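Recording demonstrations in a simulated kitchen: Lellport guide, part 2

Žofie Krajčí
Last revised Aug 1, 2018

Contents
Before you start
Set up the task file
Record a demonstration
Vary the start
Check a placement before you grip
Review and discard
Export

Part 1 covered installing Lellport and connecting the hand controller. This part covers recording a set of demonstrations for one pick-and-place task and getting it into a state the Brasico trainer will accept. One task takes an afternoon.

Before you start

You need a working Lellport install, a kitchen from the Zemuveck pack and a controller that passes the connection test. Close anything else that uses the graphics card. If the display rate drops while you are driving the arm, your movements become jerky, and the trained policy will copy them.

Decide on the task in one sentence and write it down. "Pick up the item in the left well and put it on the plate" is usable. "Tidy the counter" is several tasks and should be split.

Set up the task file

Copy the blank task file from the templates folder and rename it. Fill in these fields:

kitchen: the name of the room as listed in the Zemuveck pack
instruction: your sentence, in plain words, with no full stop
target: the object to be moved
goal: the object or surface it must end up on
time_limit: 60 (seconds)
log_rate: leave at the default

The instruction is stored with every demonstration, so fix the wording now. Changing it halfway through leaves you with two groups of data that the trainer treats as different tasks.

Load the file and press Reset. The arm should go to its rest pose and the objects should settle on the worktop. If an object bounces or slides at reset, it has been placed slightly inside the surface beneath it. Raise its start height a little and reset again.

Record a demonstration

1. Press Reset and wait until the status line reads Ready.
2. Press Record, then begin moving. A long pause at the start teaches the policy to wait.
3. Bring the gripper over the target, keeping the hand pointing down.
4. Lower in a straight line. Close the fingers only when the arm has stopped.
5. Lift clear of the tray rim before moving sideways.
6. Lower over the goal, open the fingers, and raise the arm.
7. Press Stop once the fingers are clear of the object.

Keep to one speed throughout. Fast travel followed by a slow approach is acceptable if you do it every time. If you miss the grip, stop and discard. Recovery from a missed grip is useful data, but it belongs in its own set with its own tag (see part 4).

Vary the start

A policy trained from one start position will work from that position and fail a finger's width away from it. Open the Randomise panel and set the following.

Tray position: on, small range
Tray rotation: on, small range
Plate position: on, small range
Arm rest pose: on
Lighting: on
Room: off for a first attempt

Record 70 demonstrations with these settings. Fewer will train, but the result will be poor near the edges of the range. Take a break after every 7 or so files if your wrist gets tired; tired driving is visible in the logs as overshoot.

Do not drive every approach from the same side. With the room view fixed, it is easy to fall into one comfortable path, and the randomiser will not correct it for you.

Check a placement before you grip
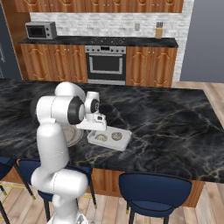
Placement faults cost more time than any other kind, and most can be found with the arm held still above the tray. Pause the simulation at that point and orbit the view. The fingers should point at the worktop, and you should be able to tell which object they will reach first. In the marble-topped kitchen the tray has two shallow wells with a flat, round item in each, and the left one is nearer the gripper, so an instruction that says only "the item" is ambiguous and must name a side. The plate lies just to the left of the tray and is partly hidden by the arm from this angle. Switch to the overhead view for the lowering step if you cannot see where the item will land.

Also check the stools. They are solid in the simulation, and the lower links can touch one when the arm swings back to rest. Contact shows as a spike in the joint torque plot. Move the stool in the task file or choose a different rest pose.

Review and discard

Open the Review tab and play each file at double speed. Discard any in which:

the object was pushed before it was gripped
the object was dropped, even if it landed on the goal
the arm touched anything other than the target
the time limit was reached

Lellport marks success by testing whether the target rests on the goal at the final step. It does not test how it got there, which means a dropped item can pass. Watch the files yourself.

If more than 6 files are discarded, record replacements before exporting. Use new random seeds for these, as repeating the old seeds will give you the same awkward starts in the same order.

Export

Choose Export, then Brasico format. Leave image compression at its default and tick Include instruction. The Ondrejka converter, used by older versions of the trainer, dropped the gripper channel without a warning; if you still have it, open one exported file and confirm that the gripper column changes value during the run.

Keep the raw logs. Camera views can be rendered again from them later, with a different angle or resolution, without driving the arm a second time.

Next: part 3, Training a first policy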